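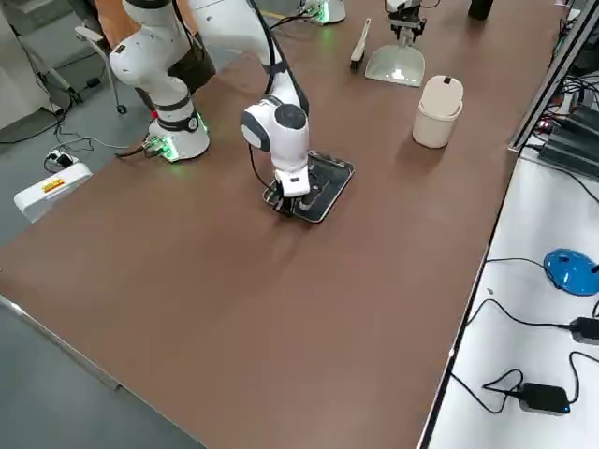 tidyloop wrote:
I finally wrote down our house rules for two-arm tabletop cleanup and I'd love to hear where they differ from yours! Ours run to 5 rules on one page. The first is about contact. When a gripper goes down inside a tray, like the black fingertips in my photo, the arm moves at reduced speed until it has lifted clear. The second is that both arms share one stop. If one faults, the other holds position – no finishing the stroke on its own.
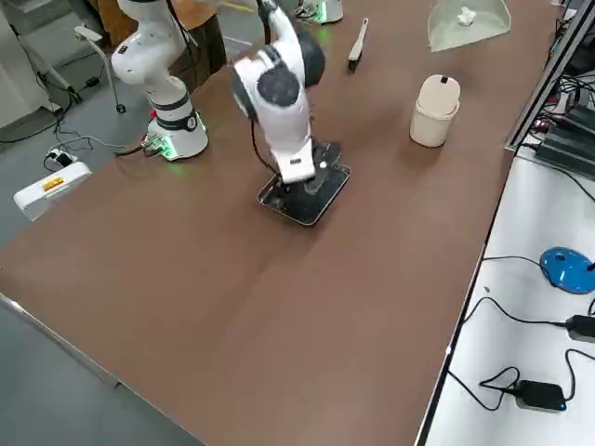 The third is my favorite. Every tool gets a start zone and every run begins inside it, but we let the angle vary. We tried fixed angles at Asidow and the policy learned the table by heart instead of the job.

Pluter82 wrote:
Love this, and I agree on the shared stop. I don't agree on the angles. For acceptance runs we lock everything, angle included, or you can't compare one software build with the next. Random placement is great for training, but put it in a separate rule.

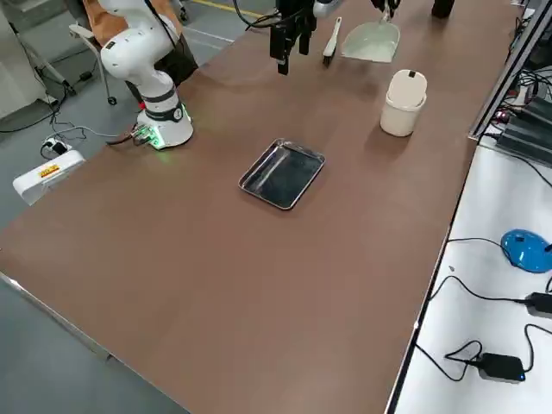 Also, please add something on floor cables. Our checklist says no cord crosses the side where the operator stands, and we check that before power goes on.

gripnotes wrote:
Seconding the cable rule. I'd go further and ask for 2 people on any run where both arms hold something, one watching the arms and one at the stop.

tidyloop wrote:
Two people for every run? We logged 601 runs by August and I can't see how we'd have staffed that. For new motions, sure, I'm in. Pluter82, you've convinced me, so locked poses for acceptance is going in tonight.

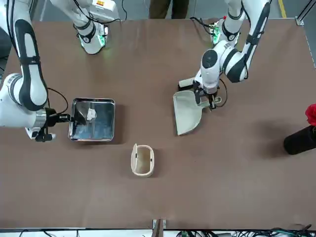 What do you all do about grip loss? We stop both arms if either one drops its part, then reset by hand with the drives off.

gripnotes wrote:
Same, and we save the log before touching anything. Staffing is a fair point, but I'd still keep the second person until a motion has a clean record. Please post the new page when it's ready – I want to try it on our Clotedex cell!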